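**MEDIA RELEASE – October**

# Zeronbridge says new bin-picking code "measures the paperwork"

**Kikevdale –** Automation safety consultancy Zeronbridge will not sign the Tostden Code, the voluntary set of rules for robots that pick mixed objects out of bins, and is advising its clients to hold off until the next draft.

The code was released for comment by the Tostden working group earlier this year and has since been picked up by several equipment sellers as a selling point. Zeronbridge took part in the first two rounds of comment. Its 245 line-by-line remarks are being published in full alongside this release so that anyone can check what was asked for and what was left out.

"We like rules. We make our living from them," said Yi-chun Peng, principal engineer at Zeronbridge. "But I've read this one three times and I still can't find the page that tells a person on the floor what to do before they put their arm in the bin. There are nine pages on how the certificate should look."

## What the code gets right

Credit where it's due. The Tostden Code asks sites to write down who is allowed to change a robot's speed limits, and to keep a record when they do. It asks for a named person to be in charge of each cell. It bans the use of the words "fully safe" in sales material, which Zeronbridge would happily see printed on a banner and hung in every trade hall in the country.

The section on emergency stops is also sound, though it mostly repeats what any competent integrator has been doing for years.

## What it leaves out

Zeronbridge has four main objections.

1. **The test objects are too easy.** Annex 2 of the code lets a site qualify its cell with a set of identical rigid blocks. Very few people buy a picking robot to move identical rigid blocks. They buy one because they have a bin of odds and ends, some soft, some shiny, some see-through, and they'd like a machine to sort it out. A cell that passes on blocks can crush a bottle or drag a sleeve, and the certificate will be none the wiser.

2. **Fixtures are barely mentioned.** The code has 3 sentences on how a bin should be held in place, and one of them is a definition of "bin". There is no minimum standard for clamps, no guidance on checking them and no word on marking where things go so they can be put back in the same spot after cleaning.

3. **Cables are treated as somebody else's problem.** The draft says cabling on a moving arm should be "managed appropriately". Zeronbridge asked what that meant during both rounds of comment. The reply on each occasion was that it would depend on the site.

4. **Near misses don't count.** A site has to report an injury. It doesn't have to record a dropped load, a snagged wire or a bin that shifted. Those are the events that tell you an injury is on the way, and a code that ignores them is asking to be surprised.

"Managed appropriately is what you write when the meeting has run past lunch," said Peng. "If I put that in a client's risk assessment they'd want their money back, and they'd be right."

The firm's own position is that a rule should be tested against a working bench before it's tested against a lawyer. A mixed bin with a spray bottle, a steel thermos and a piece of dark fabric in it asks harder questions of a gripper than anything in Annex 2. So does the wiring that has to travel with the tool every time it goes down between the walls. Clamps on the rim and blue tape on the tabletop are ordinary, cheap things, and the code should have something useful to say about them.

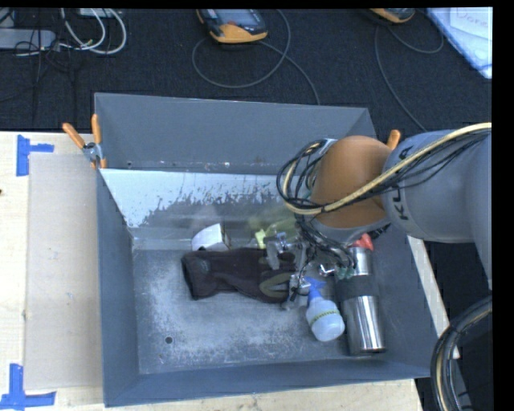
## What Zeronbridge is asking for

The firm has put five changes to the working group, in plain words, and would sign a draft that contained them:

- Replace the block test with a mixed load that includes at least one soft item, one reflective item and one see-through item, lying as they fall.
- Require the bin to be fixed, state how, and have the fixing checked at the start of each shift.
- Set a clearance between loose cable and any moving joint, and say who measures it.
- Mark the position of the bin and anything placed next to it, and write the marks into the cell drawing.
- Keep a log of drops, snags and shifts, open to the people who work at the cell.

None of these needs new technology. Zeronbridge's estimate is that a small site could meet all five for under $2000, including the time spent arguing over the log sheet. The cost of the Tostden audit as currently drafted has not been published, and requests for a figure have gone unanswered.

## On the question of who benefits

Supporters of the code say a light standard is better than none, and that it can be tightened once sites have signed up. Zeronbridge doubts it. Voluntary codes tend to set like concrete. A site that has paid for a badge has every reason to oppose a harder test the following year, and a seller who has printed the badge on a brochure has even more.

Haugland, the equipment supplier that has promoted the code most heavily, has argued that stricter test loads would discourage smaller businesses from automating at all. Zeronbridge works mainly with smaller businesses and has not heard this from them. What it does hear is that they'd like to know, before the invoice is paid, whether the robot can cope with their bin.

"I've had a client show me a certificate and then show me the dent," said Peng. "They wanted to know which one to believe. I told them to keep the certificate somewhere dry and look at the dent."

Peng added that the firm is not calling for the code to be scrapped. "There's a decent document in there – it's short, and it's buried. Dig it out, test it on a real load and we'll put our name to it. Until then our clients are better off spending the audit fee on clamps and a morning's training."

## Advice to sites in the meantime

Sites that have already signed need not withdraw. Zeronbridge suggests they treat the Tostden certificate as a record of a conversation and carry on with their own checks. In particular:

- Run your own pick test with your own goods, on an ordinary working day, with the people who normally run the cell.
- Watch the cables through a full cycle, including the deepest reach. Watch them again after any tool change.
- Ask your supplier in writing which objects were used to qualify the cell. If the answer is "blocks", ask for the test to be done over.
- Do not let the certificate stand in for a lockout procedure. It doesn't mention one.

The complete set of comments, the proposed mixed-load test and a blank copy of the drop-and-snag log are available free of charge from the Zeronbridge office in Kikevdale. The log may be copied and changed without permission. Comments on the test are welcome, rude ones included, and will be published with the names left on unless the writer asks otherwise.

## About Zeronbridge

Zeronbridge is an independent consultancy that assesses robot cells for manufacturers, recyclers and repair shops. It sells no robots, grippers or software and takes no commission from those who do.

**Media contact:** Yi-chun Peng, Zeronbridge, Kikevdale. Interviews by phone or in person, mornings before 11 am preferred.

– ends –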